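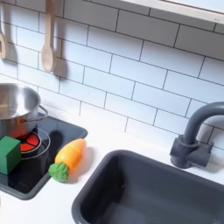 About Pleron Maths

Pleron Maths is a tuition centre in Dronddale. We teach mathematics to pupils aged 10 to 18, and to adults who want to take or retake a qualification. We teach nothing else.

We opened with one classroom above a shop on Ganivport Road and a single evening group of GCSE resit students. There are now four classrooms on the same road, at number 300, and 472 pupils are enrolled for the current school year. Most of them live in Dronddale or the villages to the north. A smaller number join online.

How we teach

Every new pupil sits a written check before the first lesson. It takes 50 minutes and covers number, fractions, basic algebra, graphs and shape. There is no pass mark. The tutor goes through the script afterwards and marks where the working went wrong as well as which answers were wrong, and the first half term is planned from that.

A lot of pupils who come to us for help with quadratics are held back by something earlier. Negative numbers are a common one, and so is dividing by a fraction. We go back to those topics first, even when school has moved on. Parents sometimes find this slow in the first few weeks, so we say it here as well as at the first meeting.

Groups have no more than six pupils. Lessons last 75 minutes and are done on paper. Calculators stay in the bag unless the topic needs one. Each lesson starts with ten short questions on older work, then new material, then practice. Homework is one sheet a week, marked by the tutor who set it and handed back at the next lesson with corrections to finish.

Our materials

We write our own worksheets. The bank now holds 2585 sheets, sorted by topic and by level, from place value up to integration by parts. Worked answers are provided for all of them – with full lines of working, because a bare answer is little use to somebody who is stuck.

The sheets for 10 to 14 year olds are free to local schools. Heads of department can write to the office for a login.

Our tutors

All our tutors have a degree in mathematics or a subject with a large amount of it, such as physics or engineering. Most have taught in secondary schools and some still do. Everyone has an enhanced DBS check, renewed every three years, and is observed in the classroom once a term.

The Lazarević Fund

The Lazarević Fund pays for places for pupils whose families could not otherwise afford lessons. It covers the full fee and the cost of a geometry set and a calculator. Applications are made by the pupil's school and are read each June for the following September. The fund is kept separate from the running of the centre and a short statement of its accounts is available from the office.

The fund also supports our free revision mornings before the summer exams. Pupils have taken up 1240 places at these mornings so far, many of them from schools we have no other contact with.

Visiting and joining

Parents and pupils are welcome to look round before enrolling. Please book with the office, as the classrooms are in use most afternoons. New pupils can start at the beginning of any half term if there is space in a suitable group. Waiting lists are longest for Year 11 – we advise asking before the end of Year 10.

Fees, term dates and the full list of groups are on the Enrolment page.

Page last updated November 2022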